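Cleaning a Desk Phone and the Corner It Lives In

Posted 7/9/23 by Solène Chauvin

I still keep a corded telephone on a little white table by the brick wall, and I'm fond of it, but oh my, does a desk phone collect crumbs and fingerprints! I give mine a proper going-over every June and a quick wipe in between (well, when I remember).

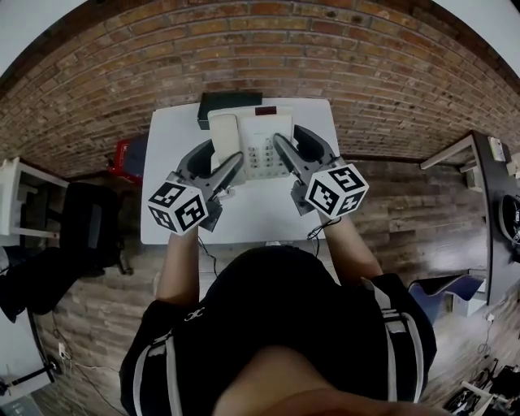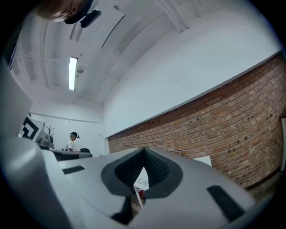 The keypad

Unplug the phone first. Turn it upside down over a sheet of paper and tap the back gently, then go between the buttons with a soft, dry paintbrush. For sticky keys, dampen a cotton swab with rubbing alcohol, squeeze it out well, and work one row at a time. Keep the alcohol off the display window and use a dry glasses cloth there instead. Let everything sit for 20 minutes before you plug it back in.

The handset

My neighbor Ruba Awwad swears by one drop of dish soap on a barely damp cloth, and she's converted me. Wipe around the little holes and never spray straight at them.

The wall behind

Brick holds on to dust like nothing else, so run the brush attachment of your vacuum along the mortar lines, top to bottom, and do the floor last. Any cords trailing down there can have a wipe with the same cloth.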